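Workshop notebook, Drarkcombe Restoration Shop
Vehicle: two-door compact, Blackburn account
August, opened 8:15 a.m.

Front suspension

The car was placed on the lift and both front wheels were removed. The lower control arm bushing on the driver's side is cracked through on its rear face. The passenger side is serviceable but will be replaced at the same time. The ball joints show no play and will remain. New bushings have been ordered from Gronell, together with 2 sway bar links.
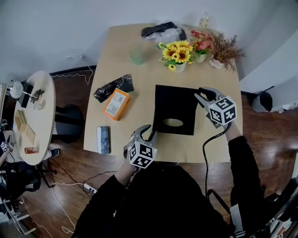 The strut mounts were checked by turning the steering from lock to lock. A dull knock was felt on the driver's side near full lock. The mount is to be removed and inspected before any further parts are ordered. The odometer reads 58 miles more than at intake, which agrees with the two road tests on the job sheet.

Cooling system

The system was drained and refilled with the coolant named in the owner's manual. Pressure held steady for 42 minutes with the cap tester fitted. The lower hose clamp was replaced. The Proltureo radiator fitted by the previous shop is sound, although one lower bracket is bent and should be straightened before the bumper goes back on.

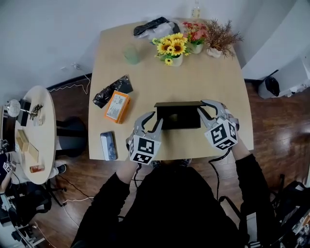
Open items

Wheel bolts: tighten to 122 Nm on refitting and check again after the next road test.
Alignment: book once the bushings are in.
Bumper: leave off until the bracket is done.
Customer has asked that the old bushings be kept for collection.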